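July, evening

I wanted to write yesterday, but I was too tired and I went to bed with my shoes near the pillow. So today I will try to write a little more.

In the morning I washed the floor in the small room and then I put the blue foam mat back. I had forgotten how much patience it needs. The pieces join like a puzzle, and when one side is good, the other side comes up again. I pressed the seam with my knees and with both hands. My mother would laugh at me, because she always said that a carpet is enough for any person.

Emília Zeman called when I was still on my knees. She is back from Testport for 3 weeks and she wants to visit. I said yes, of course, and then I looked at my kitchen and I was a little sorry that I said it so fast.

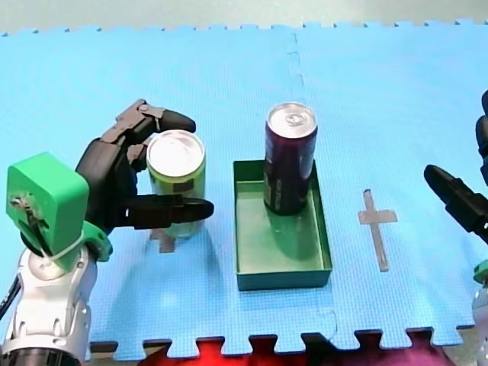
After lunch I thought about what we will drink. Emília does not take coffee after noon, so cans are the easiest thing, and I like the green ones. A low tray is good for them too. I can carry everything in one time and I do not have to walk back and forth while she is talking, and she talks a lot! We can sit on the floor as we did when we were students in Zillis. The foam is soft enough for my back, I hope also for hers.

I still must find the second cushion. I think it is behind the winter coats, but I did not have the strength to look there today.

I also paid the electricity, 1,464, more than last month. I wrote it in the notebook and closed the notebook quickly.

Now it is almost ten and the street is quiet. Tomorrow I have to buy bread, lemons and a new sponge.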